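Trondton Household Cleaning Log
A small data set of home cleaning jobs and the supplies used for them
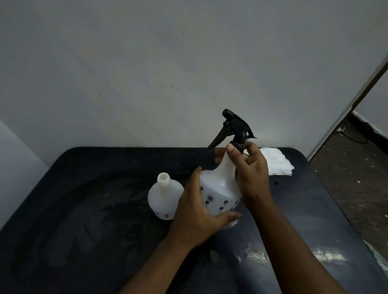 The log covers 760 cleaning jobs done in two homes in Trondton, one a ground-floor apartment and the other a row house on Dranow Street. Each row is one job: a counter wiped, a tub scrubbed, a set of windows done. It was kept to find out how much product a household goes through and which jobs take up the most time. It is shared as plain CSV so that anyone can open it in a spreadsheet.

Last updated April 30, 2024.

Files

jobs.csv - one row per job
products.csv - one row per product or homemade mix
rooms.csv - short codes for rooms, with the home each one belongs to
notes.txt - free-form remarks that did not fit in a column

Columns in jobs.csv

job_id: a running number. Gaps are rows that were removed as duplicates and the numbers were not reused.
home: A for the apartment, B for the row house.
room: a code from rooms.csv.
surface: tile, glass, wood, painted wall, metal, fabric, laminate or other.
task: wipe, scrub, mop, dust, vacuum, descale or polish.
product_id: a code from products.csv. Blank means plain water or nothing at all.
amount_ml: product used, in milliliters. See the section on measuring.
minutes: time from starting the job to putting things away.
tool: cloth, sponge, brush, mop, paper towel or squeegee.
repeat: 1 if the job had to be done a second time on the same day, otherwise 0.

Columns in products.csv

product_id: P followed by a number.
kind: bought or mixed.
form: spray, liquid, powder, cream or bar.
base: the main working ingredient as given on the label, or the recipe for a homemade mix.
dilution: parts water to one part product. 0 means used straight.
opened: the month the container was first used.

Brand names are left out. Formulas change from one year to the next, and the log was never set up to test one brand against another.

Measuring

Liquids poured from a bottle were measured in a kitchen cup with milliliter marks. Powders were weighed on a kitchen scale, and the weight in grams was entered in amount_ml as if it were milliliters. That was a poor choice early on and it has been left alone so that older copies of the file still match. Filter on form = powder if you need to drop those rows.

Sprays were done by weight. The bottle went on the scale before and after the job and the difference was entered. Very small jobs often show 0 because the scale only reads whole grams. Treat those as "less than one" and not as a missing value.

Minutes were taken from a wall clock in home A and a kitchen timer in home B. The clock times tend to land on multiples of five.

How the rows were collected

Both homes used a paper sheet taped inside a cupboard door. The sheets were typed up at the end of each month. Where handwriting could not be read, the field was left blank, and the whole row was dropped if the task itself was unclear. The paper sheets are kept but not published.

July has fewer rows than the other months. Home B was empty for part of it.

Known problems

Room code K2 was used for both the pantry and the back kitchen in home B. The two cannot be told apart.

Descaling jobs are logged without the soaking time in most cases. A few rows do include it and have a remark in notes.txt.

Vacuuming is undercounted. People forgot to write it down, mostly when it was only one rug.

The dilution for P11 was changed partway through, from 4 to 10. Rows before the change were not marked.

Using the data

The log is fine for classroom spreadsheets, simple charts, and budgeting a year of supplies for a home of similar size. It should not be used to judge whether a product kills germs or is safe on a surface. Nothing of the kind was tested. The recipes in the base column are a record of what was used and are not advice. Read the label before putting anything on stone or unfinished wood, and do not mix bleach with vinegar or ammonia.

Related files

The Goment laundry log uses the same room codes and can be joined on home and room. The Kaczorowski water-use sheet is an older project with different codes, and a matching table is included in its own folder.

License

Free to copy, change and share, with credit to the Trondton Household Cleaning Log. Corrections are welcome - please give the job_id and the column name.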